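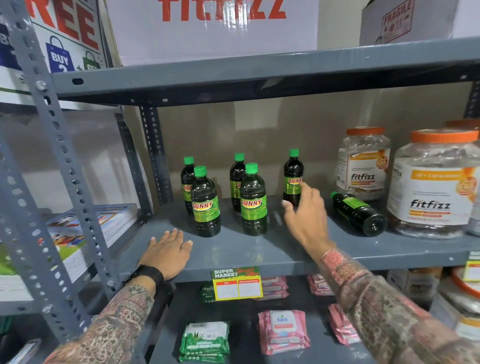 **How does a robot learn to tidy a shelf?**

It copies people. A robot can learn a job by studying lots and lots of examples of somebody doing that job, a bit like you learned to tie your shoes by watching a grown-up's fingers.

I'm Thoa, and collecting those examples is my job! I work on a project called Vuveo. We're teaching a computer program how hands move when they pick things up, turn them and put them down again. One day that program will help run a robot.

So why can't I just tell the robot, "Please straighten the bottles"? Well, think about everything you'd have to explain. How hard do you squeeze? Where does your thumb go? What if there's another bottle in the way? You already know all that without thinking. A robot doesn't know any of it, so we show it instead.
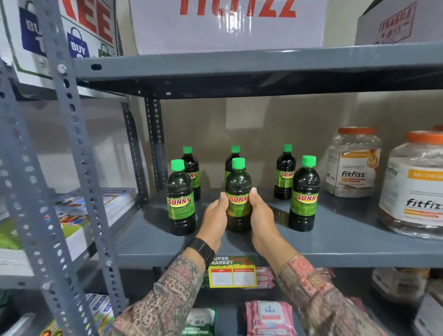 *Page last changed: December 31, 2023*

Look at where the two hands are holding the bottle – one on each side. That's a really useful thing for a learning program to see. It can't feel the bottle through a picture, but it can start to match the shape of a hand with the shape of the thing being held.

One try at a job, from start to finish, is called an **example** (my friend Rosemarie Sauerland calls them "goes", and now I do too). For the shelf job we wanted 200 goes. That's a lot of bottles! We do up to 50 in a day and then stop, because tired arms get sloppy.

And the goes shouldn't all be the same. If every bottle always started in the same spot, the program might only learn that one spot. Then you'd move a bottle over a little and the poor thing would be stuck. So we mix it up. Some bottles stand, some lie down, some are hiding behind others.

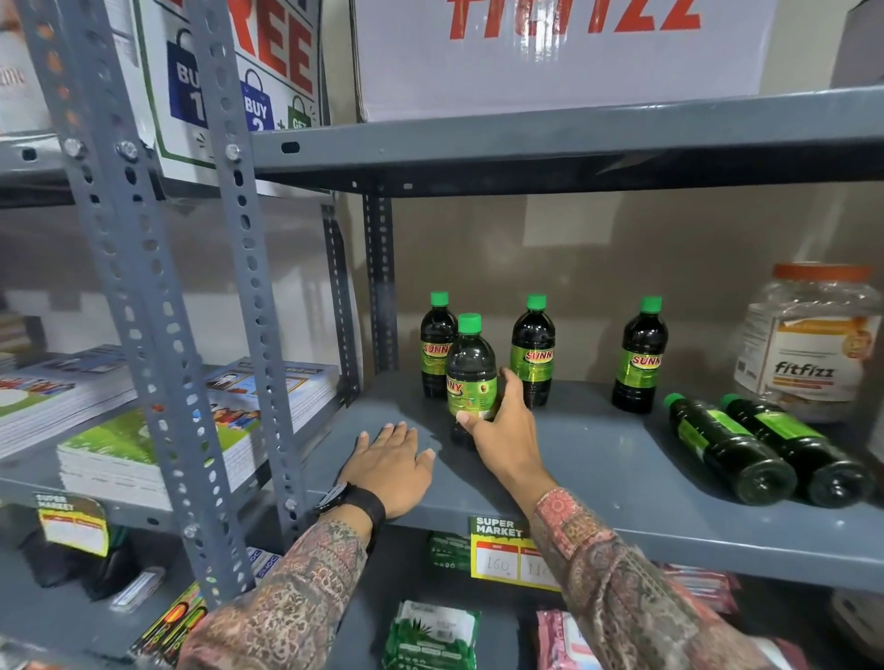
## What happens to all those examples?

First, a person checks them. Rosemarie watches each go and writes a short label, like "pick up bottle" or "put bottle down". If something important is hidden, she marks that too.

Next, the program practices guessing. It looks at a bit of an example and guesses what the hands will do next. At first its guesses are terrible! Each time, it compares its guess with what really happened and changes itself a tiny bit. Then it guesses again, and again, and again.

## Try it at home

Ask a friend to be the robot. Put a plastic cup on the table and tell them how to pick it up, using only words. They have to do exactly what you say and nothing else. Then swap, and this time show them first.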